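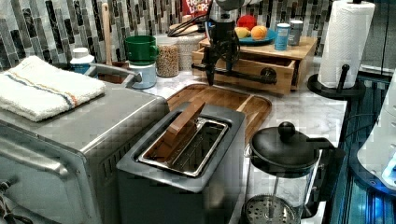

Print this message | E-mail this message

Rollmont Kitchens list
Re: toaster AND toaster oven?? where do you put it all

Hi all, I've been meaning to answer this since Wednesday, when it came in while I was elbow deep in a sink of muffin tins. I'm quoting the original below for the folks who get the list in pieces.

> I moved into the Quezada Street apartments in May and the counter is
> driving me nuts. I have a toaster, a toaster oven, a coffee thing, and
> my husband wants to add a bread box. Everything I read says to get
> rid of the toaster and let the oven do the toast. Has anybody done
> that and been happy? Also, do trays help or are they one more thing
> to wipe? I have looked at the Plarix shelf risers, but they look
> flimsy to me and they want $163 for the set.

OK, so I did do it! I put my toaster in the hall closet for a whole winter. The oven makes perfectly nice toast if you stand there and watch it, and I am not a person who stands there and watches it. I'm packing lunches and looking for my other shoe. By spring the toaster was back, and the two of them now live side by side at the left end of the counter, and I've quit feeling bad about it. It's one heat corner. All the crumbs happen there, I sweep them up once in the morning and that takes care of it until supper.

I keep a folded dish towel on top of the toaster oven too, the white kind with the stripes, and it comes OFF before the oven goes on. Please don't skip that step. My sister-in-law scorched one clean through and the smell stayed in her curtains for a week.

The French press goes right up by the toaster. I know some of you are drip people and we've been over that (and over it, and over it). For me the good part is that the toast and the coffee get made in one spot and I don't cross the kitchen with a full carafe.

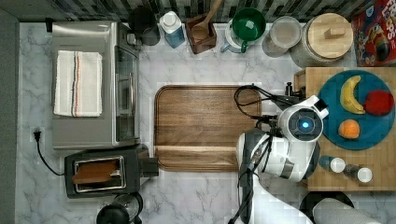
Rollmont Kitchens Digest, Vol. 399, No. 2

Now, trays. Yes, get a tray! But get a big one with a rim and leave it flat on the counter all the time. I had a little one first, from the Arninitz outlet, and it was useless, two cereal bowls and you were done. The big wooden one is where breakfast gets put together, and at night I try to leave it clear. As for wiping, you wipe the tray and you don't have to wipe the counter under it nearly as often, so I figure it comes out even. I do lift it on Saturdays. You don't want to know what gets under there if you let it go a month.

Tall stuff goes along the backsplash. Spoons in the wooden holder, then the glass jars, with the things I reach for most toward the middle. I used to have the jars in order of size and it looked very sweet and I could never get at the rice.

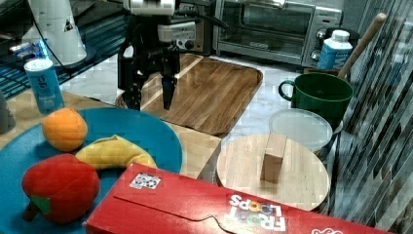

The sink side is the part I still haven't solved. I cook for four most nights, and whatever comes out of the wash ends up creeping along the counter until there's no place left to chop. I've tried a bigger dish rack and all it did was hold more dishes. Mugs are the worst of it. There's the dark green one sitting out by the rack with a plastic lid in front of it, and the cutting board right up against that lid with a cereal box in the way, and that's my counter on a pretty normal day! So if anyone has a system for lids I would love to hear it. I've tried the file sorter trick and the tension rod trick, and the lids fell out of both.

About the risers: I've handled the Plarix ones at a friend's place and I agree with you, they wobble. For that money I'd ask at the lumber counter on the Arninitz road about having a plank cut to your depth. Measure twice, and measure at the BACK, since the walls in those Quezada Street units aren't square (I lived in one for three years, second floor, hot as anything in August).

And tell your husband the bread box can go on top of the fridge. That's where mine is. You do need a step stool if you're my height.

Somebody asked last time for the oatmeal bread recipe, I'll type it up this weekend if I can find the card.

Print this message | E-mail this message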